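Keeping the grippers alive: a chat with Iolo Eynon

Iolo Eynon is late and so am I, so we start with the kettle still going. He looks after the hand-held grippers at Wadavura, the ones people carry about to record grasps, and has done since February last year. Before that, bicycles. "Same job," he says. "Small parts, dirt, people who say they never dropped it."

The workshop is a bench, two lamps and a lot of drawers. One gripper is in pieces on a tea towel. He wants to get it back together by four, so he talks while he works, and I write while he talks. Apologies for my shorthand.

What goes first? "Fingers. Always fingers." They are the soft ribbed kind, slats across the inside so that the finger bends round whatever it is pressed against. Lovely when new. After a while the slats take a set, as he calls it, and the finger stays a bit curled when you let go. He holds an old one up next to a fresh one. I can't see it. He puts them both on a flat steel block and then I can, a gap at the tip you could slide a bank card through.

"That gap is the whole story with me. Card goes in, finger goes in the bin. I used to try and warm them straight again. Waste of a morning."

They log every open and close. His rule is to look properly at each pair after 400 cycles, which sounds a lot and is often less than a busy day. Brisa Tovar, who runs the recording side, thought that was far too fussy. They argued. He kept a notebook for a month and she gave in, more or less. The longest any pair has gone in his care is 542, and he would not recommend it.

"It was still closing. But the left was doing all the work and the right was coming along for the ride. You look at the recordings after and every object gets shoved sideways before it's held."

Which brings us to plates. Each finger sits with a rigid plate, one either side, and the plates should close as a mirrored pair. If one is tipped even slightly the fingers meet off centre. People blame the fingers, swap them, get the same fault, and then come to Iolo.

His check is a bottle. Any fizzy drink bottle, stood upright on a table, cap on. Close on it slowly, look down the tool, see whether the two sides match. He likes bottles because they are round and because they tell on you — if one side touches first the thing walks across the table. He also does it away from the bench, wherever the tool is going to be used, because the bench flatters everything.
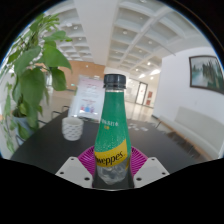
The bottle check, from the tool's own camera. Look at the angle of the plates, left against right.

I ask what he would be looking at there. "The plates first. Angled in, near enough the same both sides. Then the holes, because they're my landmarks. Small one up top, one at the outer corner, big one low down on the inside. If I can see a hole on the left I should see its twin on the right. When I can't, something's twisted." He doesn't look at the fingers untill he is happy with that. Then the ribs, how they fan out on either side.

And the label? "Never read it. Well. You can see it's Schweppes." He shrugs. A coloured label is handy though, he says, as it gives him an idea what the camera is doing with colour while he's there.

The camera is the other half of the job. It is a very wide lens, so you get the room as well as the fingers, with that round black border at the corners. Wide is good, but a wide lens sits out proud and picks up everything. Thumbs, mostly. He cleans it with a blower, then a dry cloth, then stops. "People go on and on rubbing. Stop. You're polishing the grit in."

Poul Hallgrímsson, who designed the mount, told him early on never to loosen the camera and the plates on the same day. Iolo thought that was superstition. Then he did it, one evening, in a rush. Next morning nothing lined up and he had no idea which of the two had moved. Started from scratch. Took until lunch.

"So now it's one thing, check, other thing, check. Poul was very nice about it. He did print it out and stick it on my drawer."

The screws. He could talk about screws all afternoon and I had to move him along. Short version: they go into plastic, so they want to be snug and no more. He has a little torque driver from Prurer that clicks, and nobody else is allowed it. He had 71 plates in a box marked cracked when he last had a clear-out, nearly all of them split from a hole to the nearest edge. Overtightened. A few dropped. "You can tell. Dropped ones go at the tip."

He marks each screw head with a paint pen once it is set, a line running from the screw on to the plate. If the line is broken, the screw has turned. Takes a second to look at. Zyanya Magaña taught him that one, she repairs sewing machines and has her own shop, called simply Magaña, where he buys his springs.

Spares? He keeps 6 pairs of fingers ready, bagged in pairs from the same batch. Never mixes batches, they come out a touch softer or stiffer and then you are back to one side doing the work. New ones come from Greltesus, in a box that is mostly paper. He flexes each by hand before it goes in a bag. What's he feeling for? "Don't know. A wrong one. You'd know it as well after a few hundred."

Rajkumari Sengar puts her head in at this point to ask if the gripper on the tea towel is hers. It is. She wants it. He says four. She looks at the clock, then at me, as if I were the hold up, fair enough.

What would he change? Longer silence. He'd like the trigger cable to come out without taking the handle apart. Nine times out of ten when someone says it's gone stiff it is the cable, rubbing where it goes round the corner, and getting at it means the whole handle in two halves and a spring that likes to leave the room. He has asked. Poul is thinking about it.

He'd also like people to bring them in sooner. "They wait till it's properly broken, they think they're saving me trouble. Bring it when it feels funny. Funny is ten minutes. Broken is my weekend."

He is doing up the last plate while he says this. Click from the driver, paint line, next one. Opens it, closes it, opens it again, card against the fingers on the steel block. Then he fishes an empty bottle out from under the bench, stands it up and squints down the tool for a good while without saying anything.

"Bit left," he says, and picks up the driver again. It's ten to four.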